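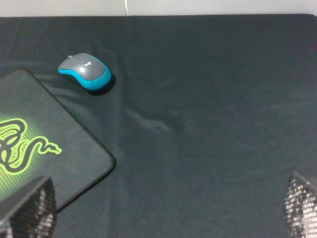 3.2 Das Notizbuch als Arbeitsmittel: Zur Praxis des Mitschreibens in kleinen Betrieben

Wer sich eine Weile mit handschriftlichen Aufzeichnungen im Büroalltag beschäftigt, der merkt recht bald, dass die Forschung sich lange Zeit lieber den großen Archiven und den berühmten Tagebüchern zugewandt hat als dem, was tagtäglich neben der Tastatur liegt und am Jahresende in einer Schublade verschwindet. Wir haben das immer bedauert, und so war es uns eine besondere Freude, dass uns drei Betriebe in Plendau ihre abgelegten Notizbücher über viele Monate hinweg zur Durchsicht überlassen haben. Die Herzlichkeit, mit der wir dort empfangen wurden, sei an dieser Stelle ausdrücklich erwähnt (und auch der Kaffee, ohne den manche Transkription wohl liegen geblieben wäre).

Ausgewertet wurden insgesamt 3621 beschriebene Seiten aus 99 Notizbüchern, deren ältestes im Jahr 2000 begonnen wurde. Die Transkription besorgte Letay Tamiru, die Verschlagwortung lag bei Girish Srivastava. Als Eintrag gilt im Folgenden jede Aufzeichnung, die durch Datum, Leerzeile oder Strich von der nächsten abgesetzt ist – eine schlichte Regel, die uns im Einzelfall allerdings manches Kopfzerbrechen bereitet hat, etwa wenn ein Gedanke nach drei Seiten ganz unvermittelt wieder aufgenommen wird.

Zur äußeren Form nur so viel: In allen drei Betrieben überwiegt das gebundene Buch mit festem Einband deutlich gegenüber dem Spiralblock. Die Schreibenden begründen das im Gespräch meist mit der Haltbarkeit, manche aber auch damit, dass man aus einem gebundenen Buch nicht so leicht eine Seite herausreißt. Abbildung 4 zeigt den Typus, den wir in unserer Systematik als »Festeinband, dunkel« führen.

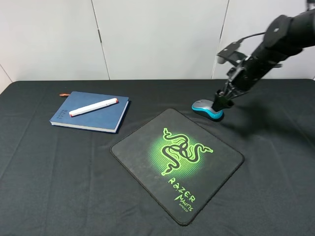
Abb. 4: Geschlossenes Notizbuch mit festem, marineblauem Einband, links auf dem Tisch.

Inhaltlich lassen sich 13 Eintragsarten unterscheiden, von der Telefonnotiz über die Einkaufsliste bis hin zur kleinen Rechnung am Rand, die oft genug mit der eigentlichen Arbeit gar nichts zu tun hat. Gerade diese Randrechnungen sind uns im Lauf der Arbeit ans Herz gewachsen. Sie stehen quer, sie überschneiden sich mit anderen Einträgen, und sie verraten doch viel darüber, wie ein Arbeitstag gegliedert war. In den Büchern der Buchbinderei Yorath etwa häufen sie sich im Januar, wenn die Bestellungen für das neue Jahr vorbereitet werden. Beim Versandhaus Nedgate fehlen sie fast völlig, was wir zunächst für eine Lücke in der Überlieferung hielten, bis uns eine langjährige Mitarbeiterin erklärte, dort sei von jeher auf losen Zetteln gerechnet worden.

Die Frage, ob das Notizbuch auf dem Tisch offen liegen bleibt oder nach jedem Eintrag zugeklappt wird, haben wir in den Gesprächen eher beiläufig gestellt, und sie hat uns mehr beschäftigt als erwartet. Wer zuklappt, setzt häufiger ein Datum. Wer das Buch offen liegen lässt, schreibt kürzer und streicht mehr durch. Ob hier ein ursächlicher Zusammenhang besteht, vermögen wir anhand des Materials nicht zu entscheiden.
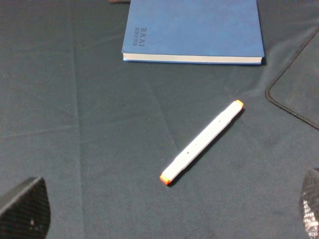
Abb. 5: Blaues Buch mit festem Einband und leicht strukturierter, leinenartiger Oberfläche, flach auf dunklem Stoff liegend.

Beim dritten Betrieb, der Werkstatt Doteo, kommt hinzu, dass mehrere Personen in dasselbe Buch schreiben. Die Hände wechseln dort mitunter innerhalb eines Eintrags, und es finden sich Antworten auf Fragen, die erst eine Woche zuvor notiert worden waren. Für die Auszählung haben wir solche Stellen der jeweils ersten Hand zugeschlagen. Die gemeinschaftlich geführten Bücher werden in Abschnitt 3.3 noch einmal gesondert behandelt.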